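# Care of Whiteboards and Markers

Solheim House provides whiteboards in all shared workrooms. Residents and staff are asked to follow the guidance on this page, which replaces the sheet issued in August.

## Daily cleaning

Boards should be wiped with a dry felt or microfiber cloth at the end of each booking. Work from the top edge down and shake the cloth out over a bin. Marks left overnight are harder to lift – if a dry cloth leaves a shadow, dampen it with Porix board cleaner, wipe once, and dry the surface with a second cloth. Kitchen sprays and scouring pads must not be used.

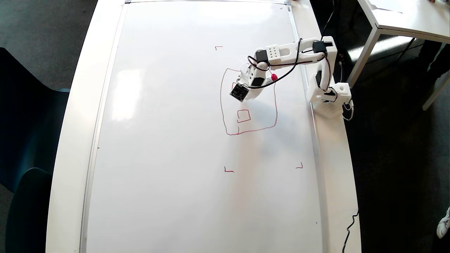 Boards may be used flat on a table when a drawing is large or slow to make. Clear the tabletop first and check that it is free of grit. Red ink deserves particular attention, as it tends to stain sooner than black. An outline with small corner marks set around it, drawn in red on a white board, should be wiped in full, corner marks included. Metal edging also collects ink dust and should be gone over with a cotton swab once a month. Chairs are to be kept clear of the board's edge.

## Markers

Only dry-erase markers may be used. Store them on their sides with caps pressed on until they click. Permanent ink can often be removed by tracing over it with a dry-erase marker and wiping both away at once.

Replacement cloths and Porix refills are kept in the Jostent cabinet, shelf 197. Boards with deep scratches should be reported to the front desk under form 926.

Last revised November 20, 2025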